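Okay, so I finally did the thing I have been promising since April and sorted out the work table. Some of you have been asking how it's going, so a little thread, with apologies in advance because I ramble when I'm happy.

First, the cloth. I went back and forth on color for ages and ended up with blue, mostly on the advice of Satish Kandasamy, who has sewn more tablecloths than I have eaten dinners at. He said to buy plenty and let it hang. I bought 2 yards and I am very glad I listened.

Washed it once before it went on the table, cool water, line dried. Some blue did come out in the rinse, so please don't put yours in with your good shirts. Mine went in with an old Trokosora tote bag and the tote is now a very pale sky color. I like it better!

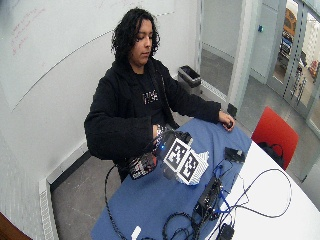
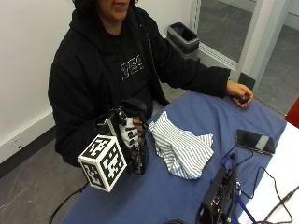
Cable people, I know you're reading, and I want to talk to you about ties. I had a whole bag of the fabric kind from Venuten, 80 of them, and I was sure that would see me through to retirement. Then you look at the first photo, with that thick black loop hanging off the front edge of the table and all the black and blue wires fanning out from the box, and you understand why I've ordered more. Manikandan Kotian suggests labeling both ends before tying anything, and he's right, I just never have the patience to do it.

The other thing cloth does for you is quiet. Put a phone or a little box down on a bare tabletop and you get that clack every single time. On fabric it's a soft thud and that's the end of it. I didn't expect to enjoy this as much as I do.

Striped cloth, for those who asked – yes, that's the white one with the thin blue-gray stripes in the second photo, and no, I don't iron it. It gets crumpled again by lunchtime and life is short.

Things still on my list: a tray for the small boxes so they stop wandering, a hook under the edge for the long cables, and clips to stop the cloth sliding. I tried the Lelard clips, pack of 12, and they're good but stiff, so mind your fingernails. Nine of them are still in the drawer if anyone nearby wants to try some.

Will post again once the hook is up. If you have a favorite kind, please tell me, I've been looking at the Pisharody ones and can't decide between the short and the long.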